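Mixed metal returns: the first weeks of the two-arm cell at Whiteley

The two-arm cell in the returns room at Whiteley went on to the regular rota in the first week of May. Several people at Grernbridge have asked what it does, who runs it and whether the sorting benches are going. The benches are staying. The rest is set out below, with the changes to working practice that apply from now on.

Scope of the work

Karix takes in mixed returns from hardware and key-cutting counters. Most of it is boxed or carded and goes straight through the scanner. The remainder arrives in bags: split rings, tags, clips, short chain, toothed blades, odd tool parts. Until this spring all of the bagged stock was tipped on to a bench, separated by hand and put into trays by type. The bench work is slow, and it accounts for most of the cut fingers and sore wrists in the accident book.

Jolov, the name used for the cell on the rota and in the fault log, takes a share of the bagged stock. A person tips out a small number of pieces, checks them and starts the run. The arms pick up single pieces, pass a piece from one gripper to the other where it needs turning, and set it down in the place assigned to its type. Linked pieces and anything that hangs are held between the two grippers so that the length can be seen before it is put down.

At present the cell is rated for 300 pieces a shift. A practised sorter does more than that on rings and tags and fewer on chain. The target was set low on purpose and will be looked at again when the chain routine has settled.

Current stock types
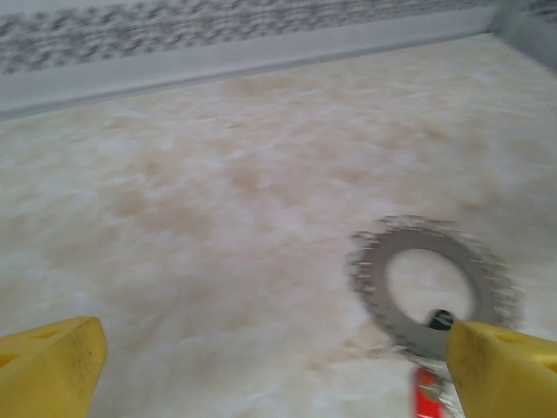
Toothed blade between the gripper fingers, seen from the wrist camera.

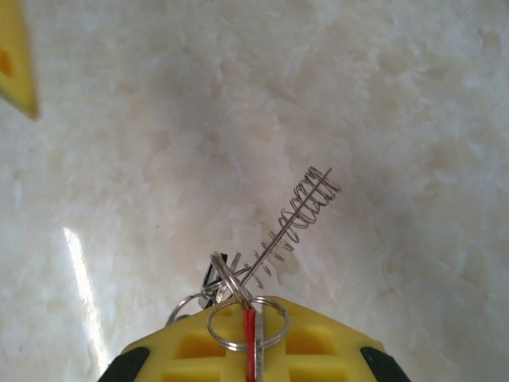 Rings, tags and coiled wire at the gripper.

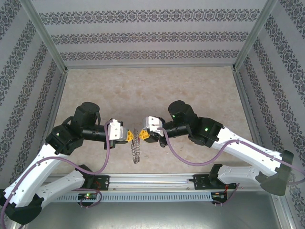 Both arms at a chain-like strand.

Rigid single pieces are the most reliable group. Flat ones are harder to lift than thick ones, as the finger tips need an edge to get under, and a piece lying hard against the skirting at the back is skipped and left for the operator. Joined pieces come next. The gripper will usually take a bundle by whatever part stands highest, and the remaining parts swing. If they swing into the path of the second arm the run pauses and asks for a person.

Chain is the least reliable. It changes shape each time it is touched, so the position recorded before the pick is of little use after it. Of the chain picks attempted in the first full week, 78 per cent were completed without anyone stepping in. The failures were mostly of one kind: the strand was held too far from its end, folded over the finger and slid off during the pass. Hyun-seo Chae, who looks after the cell on the engineering side, has shortened the travel between the two arms for this routine and slowed the release. Results with the new settings will be posted on the board by the returns room door.

What changes for the sorting team

The number of people on a shift is unchanged. One of the bench places becomes the cell place and rotates in the same way as the others. The stint at the cell is 25 minutes to begin with, then a move to a bench. Several of the team asked for longer, on the grounds that it takes a while to get a feel for what the arms will and won't manage. Others found the watching more tiring than the sorting. The stint length stays as it is until the end of May and will then be discussed at the shift meeting.

The work at the cell place consists of tipping out, spreading, starting, clearing skipped pieces and answering pauses. Spreading matters more than was expected. Pieces that overlap are the most common cause of a pause, and a sorter who takes a little longer over the spread gets fewer interruptions later in the run. The method that has worked best was worked out by the early shift: chain at the front, rigid pieces towards the middle, nothing within a hand's width of the back corners. It has been written up and is now the standard layout.

Grading by eye stays at the benches. The cell sorts by type and has no means of judging wear. A ring that has lost its spring or a tag that has been bent and straightened looks the same to it as a good one. Trays from the cell therefore go to a bench for grading before they are booked in, and the bench sorter signs for the tray. The sheet has a separate column for cell trays so that faults can be traced to the right place.

Bonus payments have been a point of concern. For the present, time at the cell place is paid at the person's own bench average over the previous month, so no one gains or loses by being there. Pauses and skipped pieces are logged against the cell and never against the operator. Anyone who finds otherwise on a payslip should bring it to the shift lead.

Blades

Toothed blades need a separate note. They were included in the cell's stock early, as they are the pieces people least like handling. The arms lift them well enough when they lie clear of other items. When a blade is skipped, however, someone has to reach in for it, and reaching in is a different movement from picking up at a bench. The operator is leaning, one-handed, over a working surface at an unfamiliar height.

The rule is as follows. Stop the run, wait for both arms to come to rest, put on the cut-resistant gloves and use the long tongs. Gloves alone are not enough. Blades still attached to a handle or fitting are not to be tipped out at the cell at all until the tool routine has been signed off by engineering. They go in the grey tub.

Cleaning and checks

Dust and oil from the stock end up on the finger pieces, and a greasy finger drops chain. The inner faces are to be wiped at the start of each shift and again after the break. Use the dry cloths. The spray cleaner leaves a film and has been taken off the shelf.

The openings in the finger pieces collect small rings and broken ends of wire. Look into them with the torch when wiping. If something is wedged, lift it out with the plastic pick and enter it in the log, even when nothing seems to have gone wrong with the run.

The wrist cameras are wiped by engineering only. A smeared picture on the screen should be reported, and the cell left stopped until someone has been. Cables along the arms should hang free. If one has caught on a joint cover, do not pull it; stop and report it in the same way.

The check sheet takes some 20 minutes for a new operator and a good deal less with practice. This time has been added to the shift plan and should not be made up elsewhere.

Training

Everyone on the sorting team at Whiteley is down for a half-day at the cell. The first groups have been through. The remaining places are on the list by the lockers, and swaps can be made directly between colleagues provided the list is altered. Staff from Grernbridge who cover at Whiteley need the same half-day before taking the cell place, including anyone who came to the trials earlier in the spring. The controls were changed after the trials, and the pause button is now on the left.

Two operators from each shift will also be trained to teach new routines. This involves guiding the arms through a pick many times over, with pieces in different positions, and marking which attempts were good. It is detailed work and calls for knowledge of the stock more than any knowledge of machinery. A skills payment applies from the date of sign-off. Names to Hyun-seo Chae, please, with a line on which stock types you know best. Experience with fine chain is particularly wanted.

Open points

The noise reading at the nearest bench has not yet been taken. The screen is hard to read from the tipping side, and a second bracket is on order. The late shift has asked for a stool at the cell place, and this has been agreed. The question of whether the cell may be left running over the break has been raised twice; for the time being it may not.

Comments on the standard layout go in the book at the cell, with the shift and the stock type written alongside.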